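Chapter 9
Packaging for Single Servings

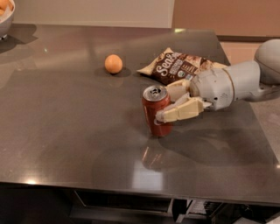 Figure 9.1 A drinks can and a snack bag on a table top.

Most of the food and drink sold for one person to eat at one sitting comes in one of two kinds of pack: the rigid can and the flexible bag. This chapter looks at how each is made, filled and closed, and at what happens to it after use.

A drinks can is a pressure vessel. The gas in a fizzy drink pushes outwards on the wall, and this lets the wall be very thin. An empty can is easily crushed by hand, while a full one will bear the weight of the trays stacked on top of it. The lid is thicker than the wall. It is made separately and joined to the body after filling by folding the two edges together in a double seam.

A bag does a different job. It has little strength of its own and must keep out air, light and damp. The seals at the top and bottom are the weakest points, and most faulty packs fail there.

Section 2 of the chapter follows an order of 700 cases through the Bomwood filling plant, where the line manager, Washington Lopes, kept a record of every case returned by the shops. We shall use his record again in the exercises.

Before reading on, collect one empty can and one empty bag. Rinse the can, cut the bag open along its back seam and lay it flat. You will need both for Activity 9.1, which takes 40 minutes, and a ruler marked in millimetres.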